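Teleop notes, week whatever

8 July 2018

Quick one, I have to catch a train to Stostavville in an hour and haven't packed.

So we finally stopped trying to script the pick and place stuff and went to plain old demonstrations. Person drives, arm follows, everything gets logged. Illia Polishchuk wrote the recorder (it's called Urkach, don't ask me) and it mostly doesn't crash now. Goal is 300 good demos before August. We have 60. Hm.

What I learned driving it myself:

Wrist view is hard. Way harder than standing next to the table and looking. You have no feel for height, so the first dozen tries I stopped way too high and closed on air. Shadows help a lot. I watch the shadow more than the object now.

Go slow, but don't stop. Every time I paused to think, the pause went into the data, and the policy learned to pause too. Just sat there. Hooman Shojaei calls it the daydreaming problem. We trim the worst ones but trimming 200 clips by hand is nobody's idea of a Saturday night, so better to just drive cleanly.

Open the fingers wide early. I used to open them at the last second and knock things over.

Two views from the wrist, fingers open in both:
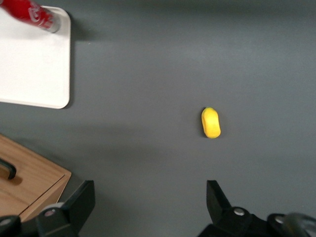
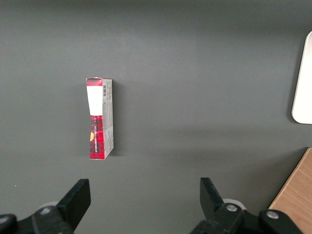
Stuff that still goes wrong

Tall things. A box standing on end wants to tip the second one finger touches before the other. Line up the wrist first, THEN come down. I know this and still get it wrong.

Soft things. You squeeze, it gives, you squeeze more, and the log says the grip is fine when its really sliding out. No fix yet.

Changing drivers. Illia comes in from the left, I come in from the top, and the model trained on both of us splits the difference and goes right between. Ugly. For the next batch we agreed on one approach per object and wrote it on the whiteboard. We'll see who sticks to teh plan.

Also the Fluveck controller drifts when it's been on all afternoon. Re-zero it after lunch. If you're using the same one, check yours.

More when I'm back, probably with the retrained numbers. Ok, socks, charger, go.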